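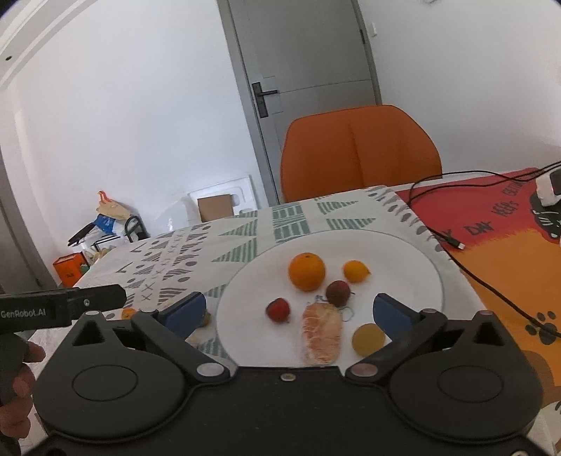 Fruit plate on the patterned cloth, with the orange towards the top and a peeled citrus segment lower down.

Cernuvow Table Fruit

README, last revised 9 Feb 2023

Welcome, and thank you for taking an interest in what is, when all is said and done, a large collection of pictures of fruit on plates. Cernuvow Table Fruit grew out of a smaller set called Lumbao, which I started one July when there was more fruit in the house than we could eat, and which I kept adding to long after the fruit had gone. The present release holds 2000 pictures from 47 table settings. I have tried to write down everything I would want to know if somebody else had made it.

What is on the table

The settings are meant to look like the sort of thing you would put out for visitors: a plate, a cloth under it, and a few pieces of fruit that don't quite match. The opening picture is a fair example. The plate is large, round and white, and the cloth has a pattern. The orange is the biggest of the whole fruits, there is a small yellow-orange one shaped like a lemon beside it, and a little glossy red one sits off on its own to the left. I am fond of that one, and it was the first I labelled when I went back over the set.

Peeled pieces are included on purpose. An earlier version had only whole fruit and it made for a very tidy table, a good deal tidier than mine has ever been. A peeled segment has streaks and a rough surface and shares almost nothing with the outside of the fruit it came from, so please don't fold the two together when you count your classes.

How the labels work

Each item on a plate gets a colour, a shape word and, where the labeller was sure, a name. Where the labeller was not sure, the name is left blank and the colour and shape stand by themselves. The dark reddish-brown round fruit in the opening picture, with its tiny stem, is entered as "round, reddish-brown, stem showing" and I would rather keep it that way than guess. There are 189 blank names in the whole release. If you fill any in for your own work, I'd be glad to hear which.

Plates and cloths have their own short labels, kept in a separate file called cloths.txt. Patterned cloths are simply marked "patterned". We did try sorting them into floral, checked and so on, and spent a whole evening disagreeing.

Known problems

Small red fruit are under-represented, and they are easily missed next to an orange. In about 20 pictures the outline of a pale fruit has been drawn too wide and takes in a bit of plate. Shape words for citrus are uneven between the Lumbao part and the newer part, where "oval" and "lemon-shaped" were both allowed.

Using it

Copy the whole folder, keep the file names as they are, and start with the Zodell split if you only want a quick look. The longer Cliltus split keeps each table setting together, so the same plate never turns up on both sides.

Corrections are very welcome, however small. Please send them to Efren Lacson with the file name and a line about what looks wrong.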